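4. Setting up the display rail

Before you start

The Hiliveck rail system is supplied to boutiques and small shops in two lengths, 1014 mm and 838 mm. Both use the same brackets. The steps in this section apply to the Corrigan wall mount only. For the freestanding base, see section 5.

CAUTION: Do not mount the rail on plasterboard without the backing plate (part Dritidum 2). Screws driven into board alone will pull out under load.

4.1 Fixing the brackets

1. Mark the bracket centers at the height shown on the paper template. Check the line with a spirit level.
2. Drill the pilot holes and clear out the dust.
3. Fit the left bracket first. Leave the screws a half turn loose.
4. Fit the right bracket and slide the rail through both.
5. Check the level again, then tighten all screws by hand. Power drivers can strip the bracket thread.

NOTE: Leave 100 mm between the end of the rail and any side wall. The end caps cannot be removed with less clearance.

4.2 Loading the rail

1. Place heavy items — coats, leather bags, boxed candles in carriers — directly next to a bracket.
2. Fill the middle of the rail last.
3. Keep scarves and other light pieces on the outer ends, where customers reach first.
4. Hang single garments on hooks where the full front should face the street.

CAUTION: Do not hang glass lanterns or ceramics from the rail. Use the Clillcombe shelf insert.

4.3 Window lighting

1. Switch off power to the window circuit at the panel.
2. Clip the light strip into the groove on the underside of the rail, cable end toward the socket.
3. Route the cable behind the bracket cover and close the cover until it clicks.
4. Restore power. If the strip flickers, reseat the connector with the power off.
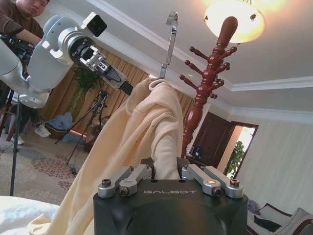
4.4 Seasonal changeover

1. Unload the rail from the middle outward.
2. Wipe it with a dry cloth. Solvent cleaners dull the finish.
3. Check every bracket screw before reloading. In shops that change stock for December, repeat this check in January.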